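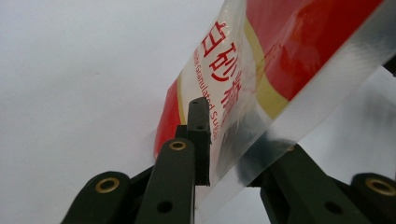

Where does sugar come from?

Most of the sugar people eat comes from two plants, sugarcane and sugar beets. Both plants make sugar in their leaves and store it, the cane in its stalk and the beet in its root.

How plants make sugar

All green plants make sugar. They take in water through their roots and a gas called carbon dioxide through tiny holes in their leaves. Sunlight gives them the energy to turn these into sugar. The plant uses the sugar as food. It burns some right away to stay alive and grow, and it saves some for later.

Sugarcane and sugar beets save a lot of it, so people grow them on farms.

Sugarcane

Sugarcane is a very tall grass. It grows in hot places with plenty of rain, and it can get taller than a grown-up. The stalks are thick and tough on the outside. The inside is full of sweet juice.

When the cane is ripe, it is cut close to the ground. The roots stay in the soil and new stalks grow from them. The cut cane has to go to a mill quickly. If it sits too long, it starts to lose its sugar.

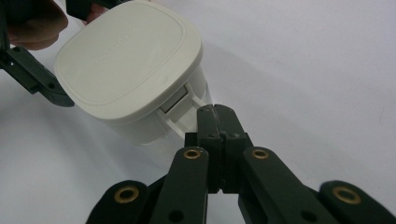 At the mill, the stalks are chopped and squeezed between heavy rollers. The juice that runs out is brownish green and has bits of plant and dirt in it. Workers heat it and add lime, a white powder made from rock (it has nothing to do with the fruit). The lime makes the dirt clump together and sink, so the clean juice can be drawn off.

Next the juice is boiled. Water leaves as steam and the juice turns into thick syrup. When the syrup is thick enough, sugar crystals begin to form in it.

The crystals and syrup go into a machine like a big spinning basket with tiny holes. As it spins, the syrup flies out through the holes and the crystals stay behind. The dark syrup is called molasses. It is used in gingerbread, baked beans and animal feed.

Sugar beets

Sugar beets grow in cooler places. They look like fat, pale carrots and are not the same as the red beets you eat with dinner. Farmers plant the seeds in spring. In many places the harvest begins in September, when the roots are big.

A beet is too hard to squeeze like cane. At the factory it is washed and sliced into thin strips, and the strips are soaked in hot water. The sugar moves out of the strips and into the water. After that, the steps are much the same as for cane: clean, boil, spin and dry.

White sugar from beets and white sugar from cane are the same thing, called sucrose.

Why is some sugar brown?

Sugar crystals have no color of their own. They look white in a pile for the same reason snow does, because light bounces off all the little sides. Brown sugar still has some molasses in it, or has had molasses mixed back in. That makes it soft and sticky.

Look for yourself

Put a few grains of sugar on dark paper and look at them with a magnifying glass. You will see small blocks with flat sides. Then put a few grains of salt next to them and compare the shapes.
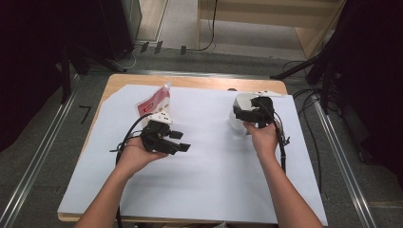
A table covered with white paper.

Wash your hands before you start, and do not eat the sugar you used.

Words to know

Crystal: a solid with flat sides and a regular shape.
Molasses: the dark syrup left when sugar crystals are taken out.
Sucrose: the science name for table sugar.

Comments (3)

Moroz
My daughter used this for her plant report. She wanted to know if maple syrup is the same kind of sugar. I looked it up and it is mostly sucrose too.

Felness
We did the magnifying glass part with my 2 kids. The brown sugar stuck together so it was hard to see one grain. White worked better.

Iveo
Can you do one on honey next please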